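## 4. Setting Up the Table Demonstration for Visitors

This section covers the open-day demonstration only. Day-to-day operation is in section 3. If you have never run the arm with people watching, read all of this first, including the notes. The Mukurby brochure says the demonstration "runs itself." We have hosted it at Radby every September and have yet to see that happen.

### 4.1 Before the doors open

1. Start the controller at least 10 minutes before the first group. The brochure says 3. Allow 10.
2. Wipe the tabletop and check that no plank has lifted. A raised edge will catch a flat object and spoil the pick.
3. Put the tray on the side nearest the arm, with its long side along the planks.
4. Set out the objects. Keep a hand's width between any two of them.
5. Run the homing routine and watch it through to the end.

> **Caution:** Stay clear of the table during homing. The arm takes the shortest path to its start position and does not care who is leaning over the tray.

Choose objects that visitors know from their own kitchens and desks. A green pepper, a marker and a small cup are better than the foam cubes that came with the kit, which make people suspect the whole thing is rigged. They have a point. The cubes are cut to suit the fingers, and a pepper is not.
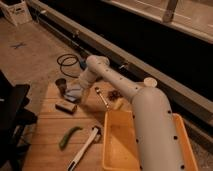

6. Load the task list from the Herrero panel. Pick "Open table," never "Showcase."
7. Set the speed to 2. The higher settings look impressive and drop things.
8. Do one full dry run with no audience and write down every miss in the log.

> **Note:** "Showcase" plays back stored positions. It works well as long as every object is exactly where the installer left it. Move the cup an inch and the arm will close on air with total confidence. Noelia Iglesias found this out in front of a school group, and the log entry for that morning is worth reading.

### 4.2 Running the demonstration

1. Bring visitors in and stand them behind the line. Small groups only.
2. Say what the arm is going to try. Use the word "try."
3. Start the task from the panel and keep one hand near the stop button.
4. Let each attempt finish, good or bad. Do not reach in to straighten an object between attempts – people notice, and they should.
5. After a miss, press Retry once. If it misses again, move on to the next object.

Thin metal items are the hard ones. A spoon has a narrow handle, a shiny surface and a bowl that tips the balance to one end, so a grip that looks fine at the table can turn in the fingers once the arm lifts. The supplier, Bemero, rates the fingers for over 1000 picks between adjustments. That may be true of foam cubes. Check the finger pads before each group if cutlery is on the table. 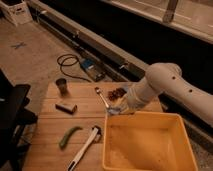
6. Invite a visitor to name the next object. Enter it at the panel yourself.
7. When the last task is done, send the arm to Park and wait for the steady light before anyone crosses the line.

> **Caution:** A blinking light means the arm is paused. It can start again without warning. Treat it as moving.

### 4.3 Questions you will get

**Is somebody steering it?** Answer according to the mode you are in. If Nicanor Cordero is on the hand controls that day, say so before the first pick and point him out.

**How often does it fail?** Read the figure from the day's log. Do not quote the brochure, which gives a success rate without saying what was picked up or how many tries were allowed.

**Could it do this in my kitchen?** We have no evidence that it could. The table was cleared, laid out and tested before the visitor came in.

### 4.4 Closing down

1. Park the arm and switch off at the panel, then at the wall.
2. Take food items off the table the same day.
3. Copy the misses from the log to the summary sheet. Include the ones the audience laughed at.
4. Leave the sheet in the folder by the panel for whoever runs the next session.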